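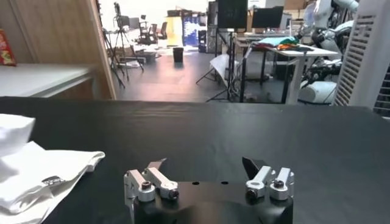
Fig. 1. Pinça junto à T-shirt, sobre a mesa preta.

Apontamentos da visita ao laboratório da Plasus, em Palham (outubro). Leiam-nos antes da aula prática e tragam objeções.

A demonstração foi conduzida por Vibeke Þórarinsdóttir e tratou do manuseamento de roupa com dois braços. O folheto distribuído à entrada fala em 1.544 dobragens registadas e em «autonomia doméstica». Perguntei quantas tinham sido feitas sem intervenção humana. Resposta: mais de 156. Ficou por esclarecer o que conta como intervenção.
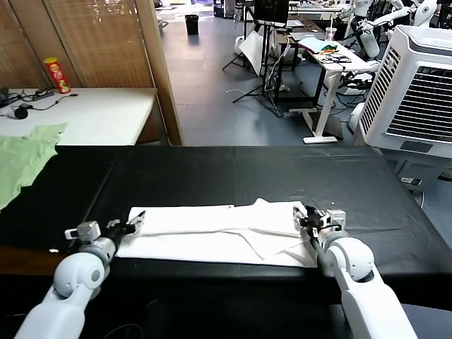
Fig. 2. Preensão do pano branco pelas duas extremidades.

Segurar um pano pelas pontas é a parte fácil. O tecido deforma-se, esconde as próprias bordas, e uma preensão correta não garante uma dobra correta. Peçam sempre o critério de sucesso por escrito; o folheto não o traz. 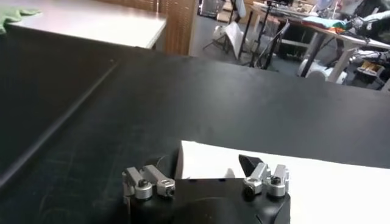
Departamento de Automação · Unidade curricular Robótica Aplicada · Grupo Lykkegaard

Notem a proximidade entre a pinça e o material branco. Que informação tem o sistema sobre a força de contacto? A pergunta foi feita duas vezes e adiada outras tantas.

Trabalho: em 20 linhas, proponham um ensaio que pudesse desmentir o folheto. Entregas a Brynhildur Hedegaard.

Este site utiliza cookies. Ao continuar a navegar, aceita a sua utilização. Aceitar | Saber mais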